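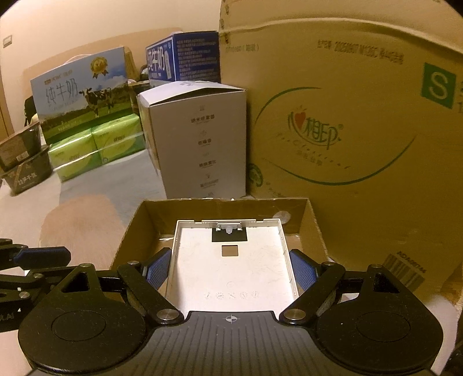
A white plastic tray in a shallow cardboard box, with other cartons close behind it.

Stories > Around Town > Work and Home

The woman who runs the packing table at the Dovwood exchange has a rule about boxes, and she told it to me before I had my coat off. "You never flatten one until you've asked it what else it could do," she said, and then she laughed, and cleared me a chair.

We met a little after 9 in the morning, in the back room in Trornthorpe where the exchange sorts household goods and spare parts before they go out again. She has been at it for almost 90 months, she told me, after a long spell in the stockroom at Marulanda, and she still talks about cardboard the way other people talk about bread.

The big brown corrugated cartons are her favorites. "They've got strength in the corners, and they stack," she said. Milk cartons come next – the outer boxes, she means, the ones a whole batch arrives in – and she likes them for anything narrow and heavy. I asked whether the printing on the outside ever confuses people. "Oh, all the time! Somebody opens a milk box and finds lamp cords. So we put our own label on the short side and everybody learns to look there."

Plastic trays and covers are another matter. They scratch if you so much as look at them, she said, and a scratched one is still perfectly useful, but it ought to travel in a low, open box of its own, flaps out, where you can see what you've got without digging. Small clips and latches she leaves attached whenever she can. "The minute you take a clip off, it's gone. I have a jar of clips at home and I couldn't tell you where a single one belongs."

Last July the exchange sent out 154 parcels, a good month for them, and 2 came back with split bottoms. She remembers both. One had been taped with Bravitz tape, which she normally swears by, and she is still a little hurt about it. "I'd put it on in a hurry," she admitted. "Now I run it twice across the bottom and once around."

By then the kettle had boiled, and she was already eyeing the paper bag I had brought my notebook in.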